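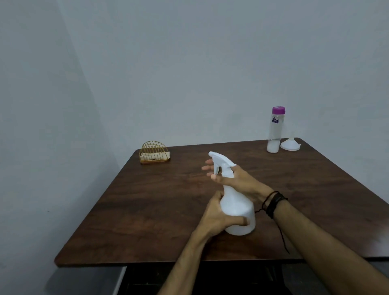
Vikura, kit de brazo de mesa para montar en casa

Lo diseñé en el taller compartido Skuvutham y ya va por la segunda versión, ¡por fin con una pinza que no patina! Trae 2 dedos intercambiables, la placa Humeck y 21 tornillos (mete alguno más en el carrito, que se pierden).
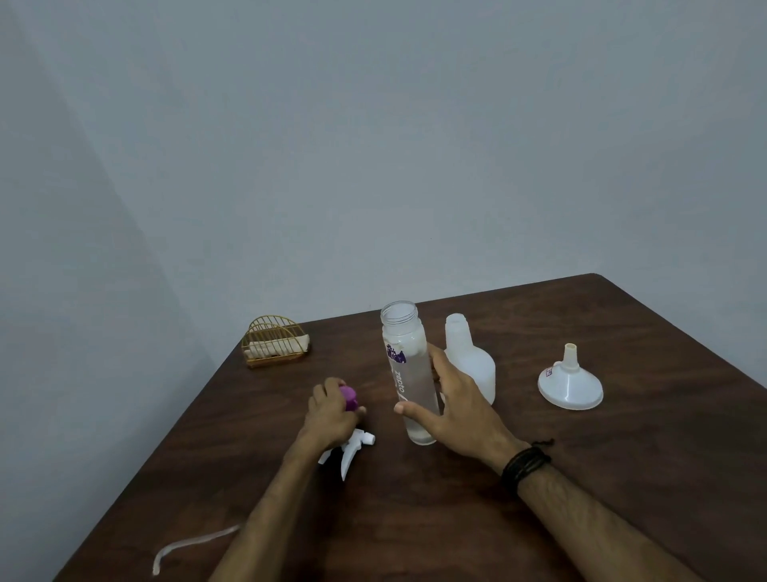
La rutina que más me piden es la de rellenar un pulverizador: desenroscar el gatillo, apartarlo con su tubito, poner el embudo y verter. Yo la hago primero a mano, despacito, y luego la paso a pasos del brazo - el tapón pequeño es lo que más guerra me da.

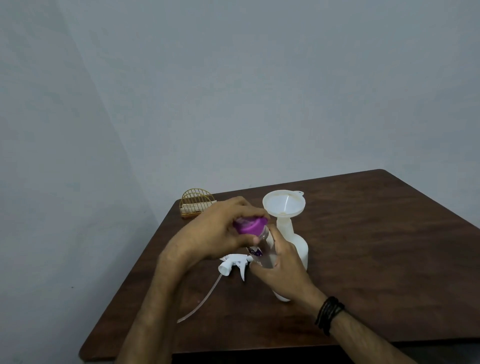

El archivo de esa rutina va incluido y admite botellas de cuello estrecho. Para roscas muy duras, pide los dedos Milošević, que llevan goma.

Peso: 1.662 g
Plazo de envío: 10 días
Versión: marzo de 2021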